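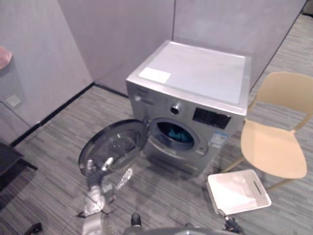
Washer door open, basket to the right of the machine, both grippers low.

127 shares | 12 comments

Teaching a two-armed robot to unload the washing machine: workshop tips

15 Feb 2020

These notes cover remote-control demonstrations of one household job: taking laundry out of a front-loading washer and putting it in a basket. They assume a two-armed robot driven from a pair of hand controllers, with a head camera giving the operator's main view. Most of it also applies to guiding the arms by hand, and the differences are given further down. The settings come from the Stisine practice room in Rirnerthorpe, where we recorded 246 usable demonstrations in the first round.

Setting out the room

Put the basket beside the washer on the side away from the hinge. With the door swung out to the left, a basket on the left makes the arm travel round the glass, and the elbow will find the door rim sooner or later. On the right, the path from drum to basket is short and open.

Leave a gap between basket and washer wide enough for a closed gripper. If the basket is hard against the casing, the fingers cannot get down the near side when it has to be moved.

A white basket on a grey floor is easy to pick out in the camera view. Avoid a basket close in colour to the floor until the task is reliable.

Leave ordinary furniture where it is. A chair behind the basket does no harm if the arm never needs to pass over it. We cleared the room for our first recordings, and the trained robot then behaved badly when a chair came back. Later recordings were made with the furniture in and shifted a little between runs.

Do not mark the basket position with tape. The tape ends up in the recording and the robot may learn to aim for the tape.

Choosing the load

Start with one item in a plain strong colour. Teal, orange and yellow all show up against a dark drum. Black socks do not, and should wait.

Hand towels are the best first item. They have enough body to stay in the fingers and no straps or sleeves to catch. T-shirts next, then pillowcases, then anything with a zip. Duvet covers are a separate job and we do not mix them in.

Use dry laundry for the first sessions. Wet laundry is heavier, sticks to itself and comes out in a lump, and it needs its own set of demonstrations. We do one wet demonstration for every two dry once the operator is steady.

Vary how the item lies. Throw it in, turn the drum a few times by hand and leave it. An item placed neatly at the front of the drum each time gives a robot that can only pick up from the front of the drum.

Thin, see-through or shiny material is awkward for both camera and operator. Depth readings on it are poor, and the edge is hard to judge on a screen. Bring it close to the head camera before deciding the grip is good.

Driving the arms

1. Begin every demonstration from the same rest pose. Ours is both grippers low and forward of the body, inside the head camera's view.

2. Open the door to its full swing before reaching in. A door left part open drifts when brushed, and the operator then corrects for it without noticing.

3. Go in with the arm on the side away from the hinge. Use the hinge-side arm to hold the door or keep it out of the way.

4. Keep the wrist level until the fingers are past the door seal, then tip down. Tipping early presses the knuckle of the gripper into the rubber.

5. Close slowly. On the Fuleo controllers the trigger is set to a third of full speed for this task. Full speed pinches a fold and lets go of it half way to the basket.

6. Pull straight back before lifting. Lifting inside the drum drags the cloth over the top of the opening.

7. Release below the rim of the basket where possible. A towel dropped from height often hangs over the side.

8. Return to the rest pose and hold for two seconds before stopping the recording.

Pauses are the most common fault in new operators. A person thinking about the next move holds the arms still, and the robot learns the stillness along with the rest. If you need to think, stop, discard and start again. Practise the run twice without recording.

Small corrections are worth keeping. If the first grip slips and the operator goes back for a second, that is a useful demonstration provided the second attempt is clean. Three or more attempts in one run, discard.

Guiding by hand

With the arms in free mode you stand beside the robot and move them yourself. You feel the door seal and the weight of the cloth, which you do not through the controllers. The cost is that your own hands and sleeves appear in the camera view.

Hold the forearm, well back from the wrist. Stand on the hinge side, behind the open door. Wear plain sleeves and the same ones throughout a session.

We use hand guiding for the reach into the drum only, usually to find a sensible wrist angle, and then record the full job by remote control. Mixing both kinds in one training set gave worse results for us than either alone.

Camera view

Tilt the head so that the drum opening, the full basket and both grippers at rest are all visible at once. If the basket has to be found by turning the head, every demonstration will include a head movement of a slightly different size.

The glass in the door reflects ceiling lights. Switch off the one directly over the machine or move the machine. Lowering the camera brightness makes the inside of the drum too dark to use.

A look at the drum with a torch before recording saves time. Items stuck to the top of the drum cannot be seen from the head camera, and a run that ends with one left behind has to be labelled as incomplete.

Safety and care of the machine

Unplug the washer during practice. Turn off the water as well if wet laundry is not being used.

Set the force limit before the first reach. The door hinge is the weakest part: ours was replaced in August after an elbow leaned on it.

Wipe the gripper pads after each session. Lint builds up between the fingers and reduces grip noticeably after a morning's work.

Keep the stop button in the operator's reach and a second one by the washer.

Keeping records

Name each run with the item, wet or dry, basket side, and complete or incomplete. The Tanguy logging sheet has columns for all four. Fill it in straight after the run, as one towel demonstration looks much like another the next day.

Keep the incomplete runs in a separate folder. They are of use later for checking whether the robot can tell that the drum is not empty.

How many are needed depends on the load. Single towels were dependable before we reached the end of the first round. Mixed dry loads took more than 300 demonstrations on top of that, and wet loads are still in progress. Socks are still being left in the door seal.

127 shares | 12 comments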